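Category: Cell Setup and Maintenance / Dual-Arm Stations / Simulation Models

Thread: Left gripper closes short after finger change - cell model or hardware?

rkakakhel
I am responsible for the dual-arm cell at Kinness, and for the simulation model that we keep alongside it. In March we replaced the fingers on both grippers. The new fingers are from Serka and are slightly longer than the old ones. Since the change, the left arm has closed short of the part on a portion of the transfer moves. The right arm has given no trouble.

The tool center point was taught again on both arms after the work. The model was updated on the same day. My difficulty is that the model and the cell do not agree on the left side, and I would like to establish which one is wrong before anything is altered. Advice from members who maintain a similar pair would be appreciated.

m_oduya_cells
Please state how the tool center point was taught. If the four-point method was used with the fingers closed, the result will depend on how squarely the fingers meet. A pair of new fingers often does not meet squarely until the screws have been loosened, the fingers closed on a gauge block, and the screws tightened again.

Please also state whether the payload entry was changed. A longer finger moves the center of mass forward, and some controllers will sag or overshoot slightly at full reach if the old value is kept.

rkakakhel
The four-point method was used, with the fingers closed, against a fixed pin. The payload entry was changed from 580 grams to the new figure on the right arm. On checking this afternoon I find that the left arm still holds 580. I have not corrected it yet, as I wish to make one change at a time and record the result.

benchmark_tolliver
I would leave the payload alone for the present. An error of that size in the mass entry does not usually produce a short close. It produces a small drop in height, and you have not reported one. In my view the model is the first place to look. When we changed fingers at our site, the person who updated the model moved the finger geometry but did not move the tool frame. The picture looked correct on the screen and every number under it was wrong.

m_oduya_cells
I do not agree that the payload should be left. It is a known error and should be corrected first, whatever else is found. To leave a wrong value in a controller while looking elsewhere is poor practice, and it will confuse any measurement taken afterward.

benchmark_tolliver
It is a known error, and I accept that it must be corrected. My objection is to the order. If the original poster corrects the payload, teaches the tool again and edits the model in one afternoon, there will be no record of which step cured the fault. The fault will then return at the next finger change.

dockside_hale
Both members have a point. The usual compromise is to run a fixed set of moves before and after each change. We use the Quan logging tool for this, but a spreadsheet will serve. Record the commanded position and the measured position at the pin, for the left arm only, and keep the speed the same each time.

One further question for the original poster. Are the two arms in the model joined to a single world frame, or does each arm have its own base frame entered by hand? We had the second arrangement and it caused us a great deal of lost time.

rkakakhel
Each arm has its own base frame, entered by hand. The figures came from the survey taken when the cell was built.

I have now followed the suggestion from dockside_hale and run the set before making any change. The log holds 321 moves for the left arm. Up to 2 millimeters of error appears along the direction in which the fingers point, and very little in the other directions. The error does not grow with reach.

benchmark_tolliver
An error along the finger direction that stays the same at every reach is a tool length error. A base frame error would show itself differently as the wrist turned. I would now compare the tool length in the controller against the tool length in the model, and then compare both against a caliper.

m_oduya_cells
I agree with that reading. I would still ask for the payload to be corrected before the caliper work, and for the set to be run once more, so that the matter is closed.

rkakakhel
The payload on the left arm has been corrected and the set repeated. There was no measurable difference in the finger direction. There was a slight improvement in height, which I had not noticed as a fault before - the point made by m_oduya_cells is therefore a fair one.

The caliper agrees with the model. The controller is short. On reading back through the service sheet, I see that the left tool was taught before the finger screws were given their final tightening, and the right tool was taught after. The step order on our sheet permits either.

dockside_hale
You may wish to mark the screws with a paint line once they are tight. It takes very little time and shows at a glance if a finger has moved. We also enter the hour meter reading beside each tool change. Our last entry was at 1,666 hours, and it has been useful to be able to say so when the supplier asks.

stomico_support_desk
Members using a Stomico controller should note that teaching a tool does not overwrite the stored backup. If the backup is restored at a later date, the old tool length will return with it. Please save a new backup once the left tool has been taught and checked.

rkakakhel
Thank you. The left tool has been taught again with the screws at final torque, and a new backup has been saved. The service sheet has been amended so that the tightening step comes before the teaching step, and the payload entry for each arm now has its own line and its own signature box. The model has not been altered, apart from a note in the file header giving the finger part number.

I will run the same set again after the next full week of production and post the left arm figures in this thread. I should also be glad to hear from any member who has moved from hand-entered base frames to a single world frame, as I intend to raise that with our engineering group.

Rukhsana Kakakhel
Kinness, cell maintenance
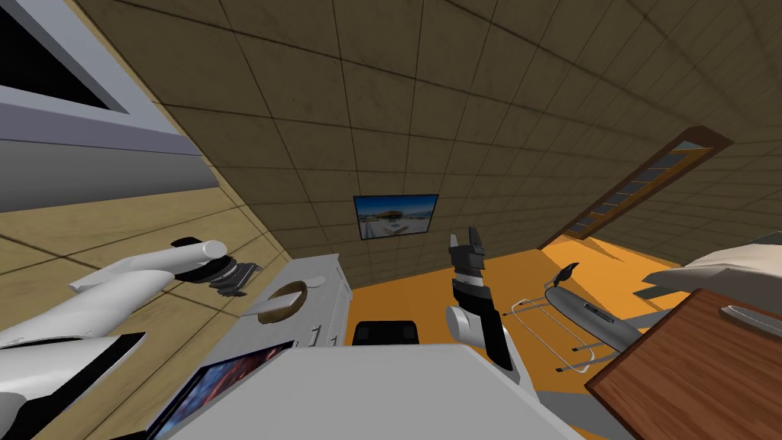
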